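Search recipes, tags, people Go

Gruleck: a pile of home recipes, typed up

5 min read

Hi! Gruleck is a folder of recipes from handwritten cards, notebooks and the backs of envelopes, typed up into plain text so you can search them, cook from them or do whatever you like with them. There are 900 in there right now. I started it because my own recipe box was falling apart, and then Unnur Bech mailed me hers, and then it got out of hand in a way I'm very happy about.

What you get

One text file per recipe, all in the recipes folder. The file name is the dish, in whatever language the card used, with hyphens where the spaces were. Inside you'll find a title, a line saying who sent it, the ingredients, the steps, and sometimes a notes section at the bottom. The notes are my favorite part (one just reads "too much dill, ask Mother") so please don't strip them out if you're cleaning things up.

There's also index.csv, which lists every file with its title, language, sender and tags. If the index and a file disagree, trust the file. I rebuild the index by hand when I remember to, and I last remembered in May.

How the typing works

We type what the card says. If it says "a coffee cup of sugar" then that goes in the ingredients, and our best guess at the amount goes in square brackets right after it. Same with oven temperatures. Lots of the older cards say "a good oven" or "bread heat" and Perrine Bodin, who has baked far more than I have, puts in the bracketed numbers for those. I used to convert everything straight to cups and ounces and throw the original wording away, which I regret! The first batch still has that problem. Those files are tagged "converted" so you can spot them.

Spelling stays as written. If a word can't be read, it's a question mark in brackets. Two people look at every card before it goes in, and if they can't agree, both readings stay in with a slash between them. Libor Paulík and I went back and forth for days over whether one dumpling card said "rest" or "roast," and you'll find it in there as rest/roast. Try it both ways and tell us.

Cooking from it

A warning, and I mean this kindly: most of these haven't been tested. The ones somebody has made from the typed version have a "cooked" tag, and the rest are just what the card says. Home cooks leave things out. They know their dough, they know their pot, and they aren't going to write down "grease the pan" for themselves. So read the whole thing through before you start, and if a cake has no leavening in it, maybe look at a similar one before you blame your oven.
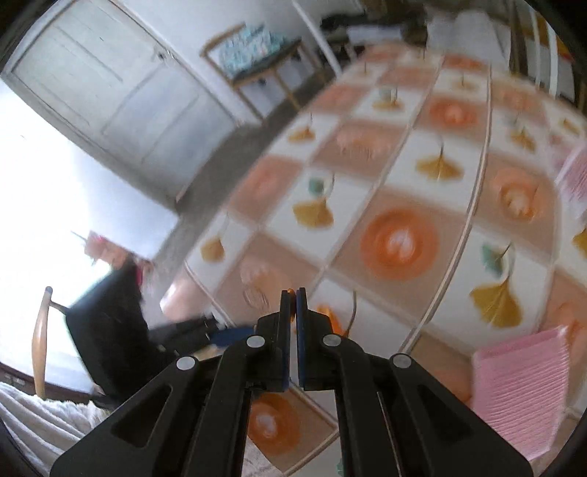 Checked tablecloth, white and pinkish squares.

If you make something, please send me a note with what you changed and how it came out. It doesn't have to be fancy. Seon-mi Oh sends me three words and a star rating and that's plenty. I add the good ones under notes with your name, or without it if you'd prefer.

Tags

They're a bit of a mess. "soup" and "stew" overlap, and "holiday" covers every holiday going, so a search for it brings up fish pies next to sugar cookies. Ye-ji Moon has started splitting out the pickles and ferments, and her tags (brine, dry-salt, vinegar) are much tidier than mine. I'd love help with the breads, if anyone has the patience for it.

Things I know are wrong

Fractions from the notebooks sometimes came through as dates. 1/2 turned into January 2 in the index, thank you spreadsheet. The recipe files themselves are fine.

A few recipes are in there twice under different names. I've left them alone where the steps differ even a little.

The allergy tags are incomplete. Don't rely on them, please. Read the ingredients every time.

Sending a card

Type it up like the ones in the folder, or just mail me the words in any shape and I'll sort it out. Tell me whose recipe it was and whether they're okay with it being shared. Leave off last names and street addresses from the card itself. I go through the mailbox on Tuesday evenings, so don't worry if it's quiet for a bit.

Using it

Cook, copy, print, translate, all fine. If you put a bunch of them into something of your own, keep the sender lines with the recipes.

Related
Pranunano: kitchen measures, old and odd
Flundside pickle notes
Reading faded pencil
Breads that need tags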